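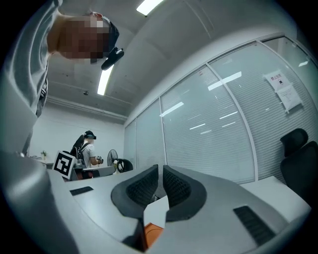
Rules for hand-held gripper sessions – what does your group use?

guvo_bench
I write the house rules for our data collection with hand-held grippers. The draft has 17 points and I am afraid people will read only the first 6. Which ones do you really enforce? We have two operators in one room, sometimes at neighbouring tables.

esden_tom
Marker check before each session. Flat, clean, not bent at the corner. We threw away 253 recordings in March on account of one marker that had been moved between takes.

A-yeong Jin
I agree with the marker check, but I would put it second. First for me is the person: straps and cords tucked in, and no leaning over the open fingers to look at the grip pads. At Garkham we ask people to put the tool down on the table and inspect it there.

han342
Sorry, I disagree. If you put it down for every look, the operator loses the rhythm and the takes become worse. A short look from above harms no one. These are small fingers, not a press.

A-yeong Jin
The force is small, yes. My worry is the habit. The same people later work next to a powered arm, and they will bend over that one also.

han342
Then teach them the other rule when they go to the arm. Too many rules in the easy room and they stop believing all of them.

esden_tom
I am somewhere between you. We allow the look, but the recording must be stopped first. Faces in the footage are a separate point – ours are blurred before anybody outside the group gets the files.

guvo_bench
Thank you, this helps. I will move the marker and the straps to the top and write "stop recording, then inspect". Does anyone have a rule for the distance between two operators?

esden_tom
Two arm lengths, taped on the floor. The tape needs replacing often.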